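**Planning the second order: more handhelds, or spares for the ones we have?**

**grazgatti**
Hi all, Graziella Gatti here, from the Elville group (we do the clothes-handling work for the Amato project, folding and picking up and putting down, all day long). I have to hand in an equipment list before September is over, and I keep going back and forth, so I'm hoping you lovely people will talk me into something sensible.

At the moment we own two handheld grippers. My first thought was simply to ask for two more and let more people work at once. But then I sat down with the log and saw that we'd replaced finger pads far more often than I'd remembered, and now I wonder if the money belongs in pads, screws, and cables, which are dull to ask for but do run out. Most of what we handle is small, soft stuff laid out at home on whatever furniture is there.
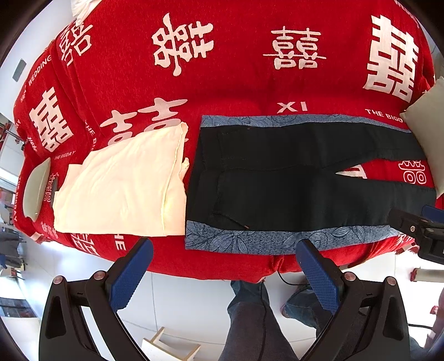

*Blue pads over the red cover, with a cream piece and a dark navy one laid out underneath.*

The quote from Stitix is $163 for a full pad set, both fingers. A Kason hard case is $200, and I would dearly love one of those too, because ours travel in a tote bag with a towel around them. Go ahead and scold me.

**wcoppens**
Consider yourself scolded! A towel, Graziella. We did the same for a whole winter and ended up with a bent linkage, and I still feel bad about it.

My vote is spares first, and I'd put them in as their own line, separate from the grippers. When ours sat under one big "equipment" heading they were the first thing to be trimmed, and then we had perfectly good handhelds sitting in a drawer waiting for rubber. Cloth seems gentle, but you're closing on it over and over, and thick folded pieces ask a good deal more of a pad than a single layer does.

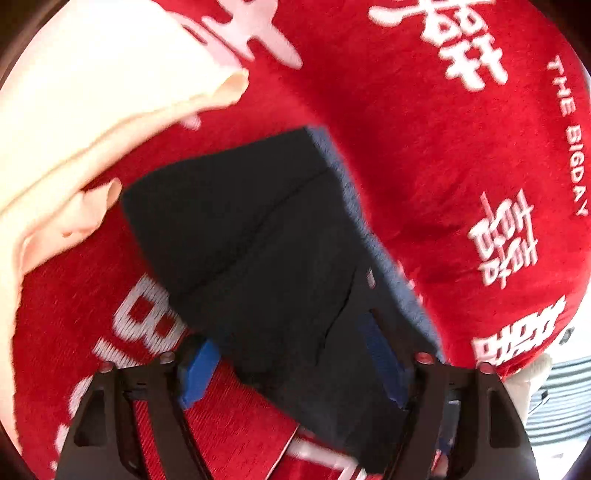
Do the pads have to be bought as a full set, or can you order one finger at a time?

Stitix sells single pads too, but the price per pad is higher and our last single order took longer to arrive than a set did.

**wcoppens**
Good to know, thank you. Then I'd stay with sets and keep the leftover half in a labeled bag.
— Willy Coppens

**lintroller**
I'm going to disagree with Willy here, with affection. If you have a waiting list of people ready to work, another gripper earns its keep from the first morning, and pads can be bought out of the small-purchases money whenever you like. A gripper can't, at least where I am. Big things have to go in the yearly list or they don't happen. So I'd ask for the big things now and sneak the rubber in later.

Also, how many hours a day are yours really in use? We thought we needed more units, and what we needed was a better sign-up sheet.

**grazgatti**
Ouch, but fair. They're busy from nine until lunch and then it gets patchy. I suppose I'd been picturing the mornings only.

Small purchases are a sore point over here — each one needs a signature, and the person who signs is often away. So "later" can turn into a long time for us.

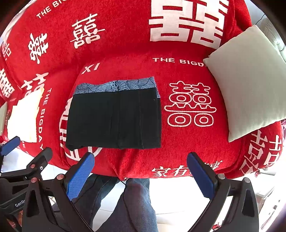
*Navy piece folded flat on the red fabric, fingers wide apart.*

**lintroller**
All right, if every little order needs a signature then I take back half of what I said. One more gripper, not two, and put the pad sets on the same form.

**wcoppens**
I still wouldn't buy the gripper this round, but I can live with that. Please do get the case, though.

**grazgatti**
The case is staying on the list whatever happens! I'll draft it with one gripper plus spares and ask Stitix if they'll hold the price on the sets until the form gets signed. Does anybody know if the Kason case comes with the foam already cut, or do I need to borrow a knife?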